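塗るだけで床がよみがえる、は本当か

2023年6月17日

廊下の床の話です。中古で買った家なので、前の住人がどういう手入れをしていたのかはわかりません。無垢のパイン材で、玄関から洗面所の前まではワックスが白っぽく濁り、その先はなぜか何も塗られていない。つまり途中で別の床になっています。内見のときはマットが敷いてあって気づきませんでした。気づかなかった私が悪いのですが、マットはたぶんわざとだと思っています。

それで、床用オイルを調べ始めたのが3月です。

検索すると、まあ、どこも褒めています。「塗るだけで木が呼吸を取り戻す」。切られて板になって何十年も経った木が、いまさら呼吸するでしょうか。湿気を吸ったり吐いたりするという意味なら、それは塗る前からしているはずです。「浸透して内側から守る」もよく見ましたが、内側というのがどのくらいの深さなのか書いてあるページは、私が読んだ中にはありませんでした。

候補は二つまで絞りました。Väisänenの床用オイルと、Tronauのハードワックスオイル。どちらも缶のデザインが良くて、そこにまず警戒しました。缶は塗り終わったら物置に入るのに、こちらはその缶の代金も払うわけです。

Väisänenのほうは「伝統の製法」とあります。何年の、どこの伝統なのかは書いていない。Tronauのほうは「プロ仕様」。プロというのが床屋さん(髪ではないほう)なのか、家具屋さんなのか、それもわからない。結局どちらも小さい缶を買って、押し入れの中の床で試すことにしました。最初からこうすればよかったのに、レビューを読むのに三晩使っています。

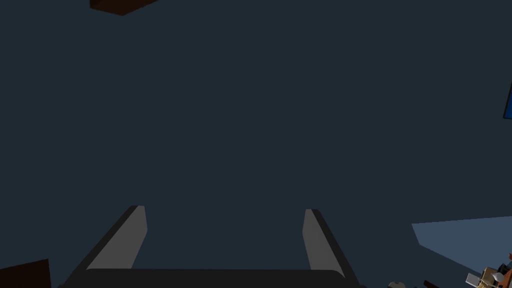

暗い青灰色の面に向かって開いたグリッパー。

試し塗りの前に、古いワックスを落とす必要があります。ここでもう一つ、Clisentという剥離剤を買いました。「こすらず落ちる」という売り文句です。

落ちません。いや、少しは落ちるんです。指定の時間だけ置いて、布で拭くと、布は黄色くなります。それを見ると落ちた気になるのですが、乾かしてみると床の白い濁りはほぼそのまま残っている。二回目も同じ。三回目でパッドを使ってこすったら、やっとはがれ始めました。こすっていますよね、それは。説明書の裏面をよく読むと、小さい字で「頑固な場合はパッドで軽くこすってください」とあって、つまり古いワックスはだいたい頑固なのだと思います。頑固でないワックスなら、そもそも剥離剤など買わないでしょう。

廊下で長い板は1枚385センチあります。それを端から端まで、木目に沿ってこする。膝当てを買うべきだという助言はネットの中で唯一、全面的に信用してよいと思った情報でした。買ったのは二日目ですけれど。

剥離のあとはサンディングです。ここも意見がばらばらで、120番で終わりという人もいれば、240番まで上げろ、いや上げすぎるとオイルが入らない、という人もいる。オイルが入らない派の根拠をたどっていったら、同じ一つのブログに行き着きました。みんなが書いているからといって、みんなが試したとは限らないようです。私は押し入れの床を半分ずつ、120番と240番で分けました。

結果だけ書くと、色の濃さはたしかに違います。120番で止めたほうが濃い。ただ、これは押し入れの中の、昼でも暗いところで懐中電灯を当てて見比べた話なので、廊下で立って見たときにわかるかというと、怪しい。手触りは240番が圧勝でした。裸足で歩く家ならこちらだと思います。

そしてオイルです。

Väisänenは匂いが強い。自然の香りと書いてあるのですが、古い天ぷら油を思い出す匂いで、自然といえば自然でしょうか。塗ると色がかなり濃くなって、はちみつというより麦茶になります。拭き取りをさぼったところは翌日もべたべたしていました。「24時間で歩行可能」とあったのは、歩こうと思えば歩ける、という意味に取っておきます。

Tronauは匂いは控えめで、伸びがいい。仕上がりに薄い膜の感じがあって、水をたらすと玉になります。玉になるのは気持ちがいいのですが、塗った翌日に玉になるのは当たり前で、知りたいのは一年後です。一年後の写真を載せているレビューは見つけられませんでした。塗りたての写真はいくらでもあるのに。

念のため、試し塗りの上に醤油と麦茶とコーヒーをたらして、30分放置もしてみました。水の玉で宣伝している商品は多いですが、うちの廊下に水だけがこぼれることは、そんなにないので。

・麦茶は両方とも跡なし
・コーヒーはVäisänenに輪じみ、ただしもともとの色が濃いのであまり目立たない
・醤油は両方に跡が残った

醤油に勝てる床用オイルはたぶんないのでしょう。Tronauの缶には「食品の汚れにも」と書いてあります。醤油は食品だと思うのですが。

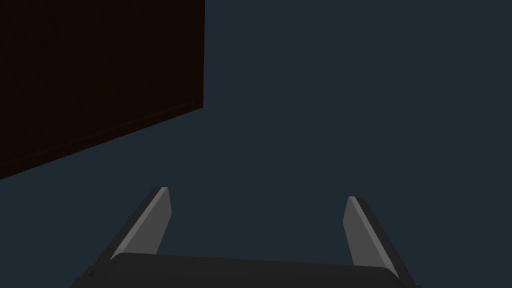 黒に近いこげ茶の面。縁にほんのり赤みがのぞく。

廊下に使ったのはTronauのほうです。性能で選んだというより、Väisänenの匂いにもう一週間つきあう自信がなかった、というのが大きい。妻は麦茶色のほうが好きだったらしく、それを聞いたのは廊下を半分塗ったあとでした。

塗る道具についても一つ。オイル専用と称するコテバケと、ただのウエス(古いTシャツ)を両方使いました。違いは、コテバケのほうが腰が楽なことです。仕上がりの差は私にはわかりません。柄がつけられるのは良いので、買うなとは言いません。専用という二文字にいくら乗っているのかは気になります。

あと、オイルを拭いたウエスは丸めて捨てると自然に発火することがあります。水に浸してから捨てる。これは疑り深い私も素直に従っています。説明書では一番後ろに書いてあったので、もっと前に書いてほしい。

ついでに床鳴りも直そうとしました。洗面所の手前に、踏むとキュッと鳴る板があります。そこにNimonoという床鳴り用の補修キットを使いました。細いノズルで隙間に液を入れるやつです。名前がどうしても煮物に見えます。

入れた翌朝は静かでした。これはいい、と思って家族に自慢もしました。それから7日目にまた鳴り出しました。位置は前と同じ。もう一度入れたら、また静かになって、今度は梅雨に入ってからずっと静かです。ただ、隣の何もしていない板も梅雨に入ってから鳴らなくなりました。湿気で木が膨らんだだけかもしれない。Nimonoが効いたのかどうかは、冬に乾燥するまで判断できません。ネットに「一発で直りました!」と書いている人たちは、何月に使ったのでしょう。季節を書いてほしいです。

廊下の仕上がりについては、よくなりました。そこは認めます。白い濁りはなくなって、途中で別の床になっていた境目も、しゃがんで探さなければわかりません。ただ、それがオイルの力なのかというと、かなりの部分は剥離と研磨だったと思っています。試しに、磨いただけで何も塗っていない端材を並べてみたら、それだけでも十分きれいでした。「塗るだけでよみがえる」の「だけ」の前に、膝をついた二週末が入っているわけです。

塗り終わったとき、レシートをまとめたら2本の缶と剥離剤と紙やすりで、業者に頼むよりはたしかに安い。でも見積もりを取った業者さんは一日で終わると言っていたので、自分の週末をゼロ円で数えていいのかどうか。DIYは安いという話は、たいていここを計算に入れていません。

今後は、醤油の跡が残った押し入れの床をそのままにしておいて、ときどき水をたらして様子を見るつもりです。人があまり踏まない場所なので比較としては甘いのですが、廊下のほうにも玄関寄りの一枚に印をつけました。オイルの塗り直しは年に一回と缶に書いてあり、缶を売っている側の書く頻度なので、これもまずは疑ってかかります。

次は洗面所の壁のコーキングです。カビないと書いてある商品を、もう三種類見つけてあります。

追記:使った紙やすりは通販の箱買いで、商品コードの末尾が248のものでした。同じ見た目で裏の糊が弱いものも届くので、買う方は末尾まで見てください。最初に来た箱は、半分くらいが貼ったそばからはがれました。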